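I finally sat down with Gurkotano on the weekend, after years of my brother-in-law going on about it (he has the poster in his hallway, so there's no escaping it!), and what a moody, lovely old thriller it is. 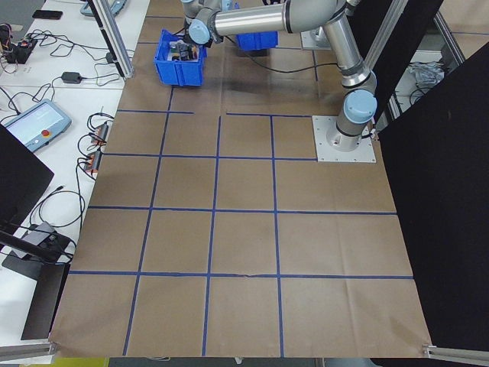 Ademir Sampaio directs as if he had 20 minutes of story and all the time in the world, and I mean that kindly. We're in Mokville, a harbour town where the ferry's been cancelled and everybody seems to own the same grey raincoat. 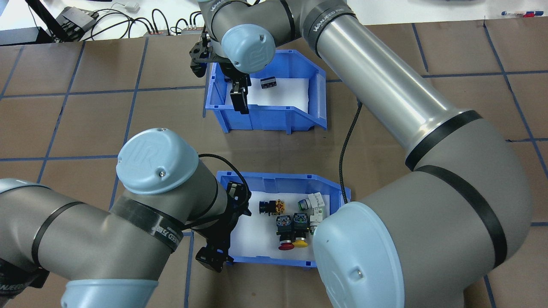
The colour is gorgeous, all mustard and plum, and the organ score is still humming in my head while I do the dishes.

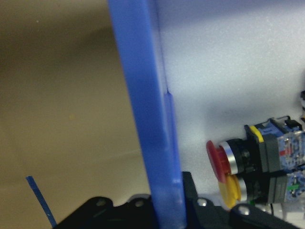 My one grumble is the ending, which I had to rewind twice. Flores next, if I can find a copy. 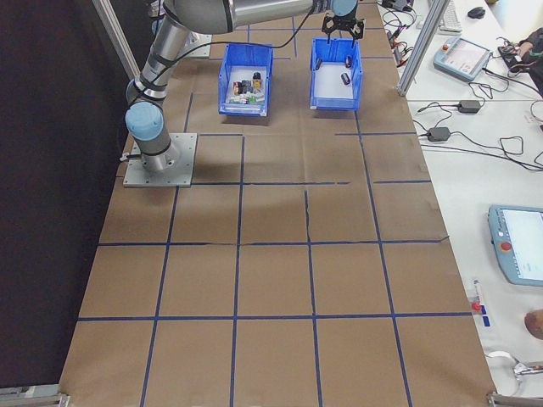

Robot arm over the blue bins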